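Bench notebook, Vastico arm, Friday, after school
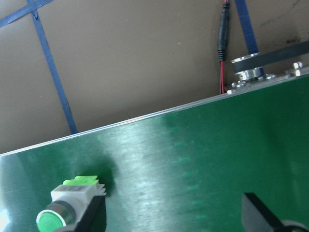 Present: me, four of the Year 10s, and Chiyo Mizuno from Zaltosstead, who had come to see how the entry was going and stayed to find out.

Plan for the day was the button task. Arm starts at home, finds the green button, presses it, goes back home. Twenty goes in a row without a human touching anything. The rules allow up to 2000 ms of contact, after which you are deemed to be leaning on it.

First run: pressed the bench. Second run: pressed the bench, harder. The colour threshold was set to "green", and the button is green, and so is the bench, all the way across. I had pointed this out in June and was told it was a different green. It is a slightly different green.

Soltani team (they named themselves, I don't ask) narrowed the hue range until the bench dropped out. So did the button. Widened it again and the thing became very interested in the lime terminal block on the back of the switch. Chiyo suggested looking for the chrome ring instead and checking for green inside it. Tried that. Much better, except where the overhead light bounces off the bench and makes a big white stripe, which the ring finder regards as a ring if the arm is far enough away. Turned off the lights over our end. Two people complained they couldn't see their laptops.

Ring method, lights off, speed 300: 13 presses out of 20. Of the misses, most were short, landing on the near side of the ring and sliding off. Offset in the config was 139, left over from the old gripper fingers, and no one present would admit to having measured it. Re-measured with the steel rule, twice, by different people, and got different answers. Took the second one as it was nearer to what we wanted.

With new offset: 18 out of 20. One of the two failures was me knocking the table, but it goes down as a failure.

Cardboard at the back is holding up. More blue tape went on it than the job needed. If anyone moves it, the ring finder will start looking at the rest of the room and we'll be back to chasing radiator knobs.

To do:
Put the offset in the notebook and not on someone's hand.
Ask Randisov for a matt sheet to go under the switch. Grey. Any grey.
Check belt tension before the next long run, it was chirping by the end.
Write down who changed the home position. I have a suspect.

Packed up at ten to six. Config saved as final_2.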